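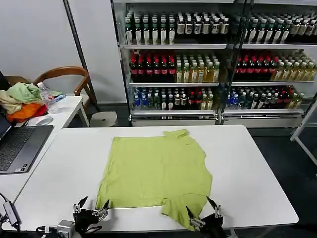
4. Teaching the arms to fold a T-shirt

By now both arms should home cleanly and both grippers should open and close from the keyboard. Now comes the fun part! Folding is a great first job for a two-arm build, since cloth is forgiving: if the arms miss, you get a wrinkle and nothing gets broken.

Before you start

Clamp the arm bases down again, even if you did it for section 3. Ours crept nearly 2 mm over an evening of testing, and that was enough to spoil every grasp on the left side.

Pick a plain shirt in a strong color. Lime green on a white table works beautifully with the Didel tracker. White on white does not work at all (ask Ruan).

4.1 Set the table

1. Lay the shirt flat with the collar at the far edge and the hem toward the arms.
2. Smooth it by hand, but leave the small wrinkles in. You want the arms to learn from shirts as they really land.
3. Keep the laptop and the spare clothes on a second table, out of reach of both arms.
4. Run the camera cables along the near edge and tape them down. Leave a hand's width of slack at each wrist.

CAUTION: Keep your fingers away from the shirt once the arms are live. The tips are pointed and they close faster than you expect. The red stop button belongs within reach of whoever is standing closest.

4.2 Set the grip

1. Open the Praltex panel and choose Grippers.
2. Set closing force to 35 percent for both sides.
3. Set speed to 70 percent. You can go up to 80 later, once the grasps are steady.
4. Lower each gripper until the tips just brush the cloth, then press Save Height. Do the left and right separately - our tabletop isn't level and yours probably isn't either.

Note: If the tips scratch at the table, raise the saved height a hair and try again. Viera glued thin rubber sleeves onto her tips and loves them.

4.3 Record the first fold

1. Press Record.
2. Guide both grippers to the two lower corners and close them.
3. Lift slowly, carry the hem toward the collar, and set it down.
4. Open both grippers before you back away, or the whole shirt comes with you.
5. Press Stop and give the run a name you'll recognize in June.

Expect the first few runs to look awful. Keep them anyway in a folder of their own, and move on to section 5 when you have a batch you like.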